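The Drawer at the End of the Counter

Every kitchen I have lived in has had one drawer that closed only if you leaned on it. In the house in Clarncombe it is the last one before the back door, and when we moved in, in June, I tipped everything we owned with a handle into it and promised myself I would sort it out by the end of the month. You can guess how that went. By the following spring I was reaching in every evening with my fingers curled back, feeling my way past the corkscrew and the second-best peeler, and I finally decided that a grown person ought to be able to find a paring knife without holding her breath.

So I cleared the counter one morning, put the kettle on, and took the whole drawer out — runners, crumbs and all. I had expected to be done before lunch. I had forgotten how much of a family ends up in a place like that.

There were eight wooden spoons, for a start, and I could tell you where most of them came from. There was my grandmother's bread knife, worn so thin along the middle that it wobbles, and a little fork meant for pickles that we have used for everything except pickles. There was a butter spreader marked Flendum, from the seaside shop where we used to spend rainy afternoons, and a palette knife that wandered in from the paint box years ago and has iced more birthday cakes than any proper cake tool I ever bought.

What surprised me was how much I knew them by their handles. I can hardly picture the blades of half the knives I own, but put a handle in my palm with my eyes shut and I will tell you what it cuts. The good ones have a bit of weight to them and somewhere for the thumb to rest. I have always had a weakness, too, for a plain dark handle with a bright band of metal around it, the kind of small flourish that makes an ordinary tool look as though it has dressed for dinner.

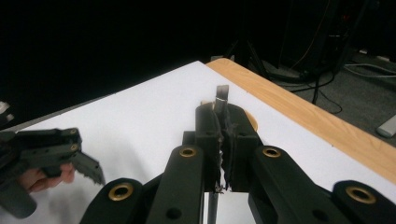
What to Keep and Where to Put It

I have read a good many articles that tell you to throw out anything you haven't used in a year, and I am afraid I can't go along with them. The goose-fat baster comes out once every winter and I would miss it badly. My own rule is kinder and a good deal slower. Everything goes into a box on top of the fridge, and whatever you fetch down to cook with earns its way back into the drawer. We gave it 2 months, and the box is still half full, and I am making my peace with that.

The sharp things now live by themselves in a beech block from Rees, the hardware store on the hill, where I spent $160 on the block and a sharpening stone and came home feeling both guilty and delighted. The long spoons stand in the old Moretti coffee tin beside the stove, where they dry properly and look rather cheerful. That left the drawer for the short, odd, well-loved things, laid side by side on a folded dish towel with all their handles facing the front.

It slides shut with one finger now. I opened and closed it far more often than I needed to that first evening — and then I made soup, and put the peeler back in the wrong place.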